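# Célula de separação Derese: ficha do equipamento e demonstração ao vivo

A Derese é a célula de picking a partir de caixa que a Ovton mostra nos seus dias abertos, no pavilhão de Hinlow. Pega em peças soltas, pousadas de qualquer maneira, sem tabuleiro com alvéolos e sem ninguém a alinhá-las antes. Quem já tentou automatizar uma bancada de triagem sabe o trabalho que isto dá, e é por isso que gostamos tanto de a ver a funcionar com gente à volta (e com gente a fazer perguntas difíceis!).

Nesta página está o que costumam perguntar-nos antes de marcar: o que a célula faz, o que ocupa, como decorre a visita e o que vale a pena trazer.

## O que faz

Um braço industrial desce sobre uma caixa aberta, escolhe uma peça, agarra-a e leva-a para o ponto de saída. Depois volta e escolhe outra. A escolha é feita de novo em cada ciclo, porque basta tirar uma peça para as vizinhas mudarem de posição: uma rola, outra tomba, uma terceira fica encostada à parede. A célula não guarda um mapa fixo da caixa e não precisa de uma receita para cada arrumação possível.

O software de planeamento chama-se Sudeck e corre num computador ao lado do armário de controlo. É ele que propõe os pontos de preensão, rejeita os que obrigariam a garra a bater nas paredes e ordena os restantes por confiança. No ecrã de demonstração vê-se essa lista a mudar entre uma recolha e a seguinte. Recomendamos mesmo que fiquem uns minutos só a olhar para ela: há propostas que ninguém na bancada teria considerado e que correm lindamente, e há outras que parecem óbvias e que o sistema deixa para o fim.

Trabalha bem com:

- blocos e peças rígidas de plástico, com faces planas ou rebaixos
- embalagens moldadas, desde que não cedam demasiado à pressão da garra
- peças misturadas na mesma caixa, de formas e cores diferentes
- objetos encostados aos cantos, com algumas limitações (ver abaixo)

Trabalha menos bem com sacos vazios, fio enrolado e peças muito finas coladas ao fundo. O plástico transparente merece uma nota à parte. É dos materiais mais difíceis para qualquer sistema de visão, com reflexos que mudam conforme a luz do pavilhão, e fazemos questão de o incluir nas demonstrações. Umas recolhas falham. Quando falham, o braço recua, a Sudeck recalcula e tenta-se outra vez, sem reiniciar nada.

## Dados principais

| Característica | Valor |
|---|---|
| Altura do plano de trabalho | 700 mm |
| Largura da área vedada | 2031 mm |
| Profundidade da área vedada | 1730 mm |
| Postos de operador | 2 |
| Carga da caixa | manual, pela frente |
| Troca de caixa | com o braço parado em posição de repouso |

As medidas da área vedada são as da montagem de Hinlow. Noutras instalações a vedação é desenhada em função do espaço, dos acessos e do lado por onde entram as caixas. O armário de controlo fica fora dessa área e pode ir para qualquer um dos lados, com o cabo fornecido de série.

A caixa em si não tem nada de especial. Aceitamos caixas de fundo plano e paredes inclinadas, e as que andam riscadas e gastas do uso servem perfeitamente. O importante é que não se mexam: um deslocamento pequeno a meio do ciclo basta para estragar a preensão seguinte, portanto a fixação à mesa é verificada no início de cada sessão.

## Como decorre uma demonstração

A sessão tem duas partes. Na primeira usamos as nossas peças, para que todos vejam a célula em condições conhecidas e percebam o ritmo do ciclo. Na segunda usamos as vossas, e aí é que a coisa aquece! Já vimos grupos inteiros colados à vedação por causa de uma única peça encravada num canto.

1. **Receção e segurança.** Explicamos os limites da área vedada, os botões de paragem e o que acontece quando alguém abre o portão. É curto, mas é obrigatório para todos, incluindo quem já cá esteve.

2. **Arranque.** O braço faz os movimentos de referência a velocidade reduzida. Boa altura para ver de perto o percurso dos cabos até ao punho e perguntar pela manutenção.

3. **Caixa com poucas peças.** Começamos por aqui de propósito. Com poucos objetos percebe-se melhor cada decisão: de que lado a garra se aproxima, quanto espaço pede junto às paredes, que peça fica para depois.

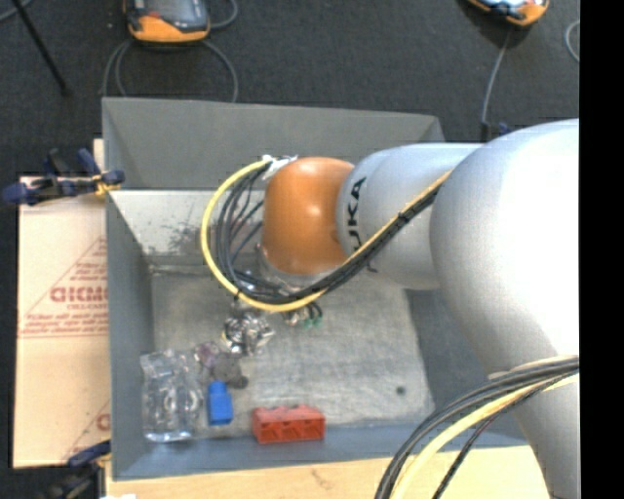
4. **Caixa cheia.** Despejamos um lote misturado e deixamos correr. Já há sobreposições, peças presas por baixo de outras e recolhas que arrastam uma vizinha. Se quiserem cronometrar, força.

5. **As vossas peças.** Cada grupo entrega o seu material e nós carregamos a caixa. Podem pedir para baralhar, repetir ou deixar só a peça que deu problemas.

6. **Conversa junto ao armário.** Mostramos o registo da sessão, com as tentativas falhadas incluídas, e falamos de integração com tapetes, balanças e leitores de código.

## O que trazer

Tragam peças verdadeiras, tal como saem da vossa linha. Amostras escolhidas a dedo dão uma demonstração bonita e ensinam pouco. Uma dúzia de cada referência chega bem, e se tiverem exemplares com defeito, rebarba ou etiqueta mal colada, juntem-nos ao lote.

Não aceitamos peças com óleo a escorrer, vidro partido ou material que largue pó fino. Em caso de dúvida, mandem-nos uma fotografia com uma régua ao lado antes da visita.

Sapatos fechados para toda a gente, por favor. Óculos de proteção há cá.

## Perguntas frequentes

**Posso filmar?**
Pode, na zona de visitantes. Se houver peças de outro grupo em cima da bancada, esperamos que sejam retiradas.

**A célula vende-se com este braço?**
A configuração é decidida com cada cliente, conforme o peso das peças e o alcance necessário. A Sudeck não depende de um único modelo de braço.

**Quanto tempo demora a ensinar uma peça nova?**
Para muitas peças rígidas não se ensina nada: entram na caixa e a célula tenta. Quando é preciso afinar, costuma ser a força da garra ou a orientação no ponto de saída.

**Há demonstrações em agosto?**
Sim, só da parte da manhã. O pavilhão aquece bastante e às 14h já ninguém tem vontade de estar encostado à vedação.

## Marcar visita

As marcações fazem-se pelo formulário da Ovton, escolhendo "Derese, Hinlow" no campo do equipamento. Indiquem o tamanho do grupo, o tipo de peças e se precisam de lugar para descarregar uma carrinha. A confirmação segue por correio eletrónico, com a planta do recinto e a entrada a usar.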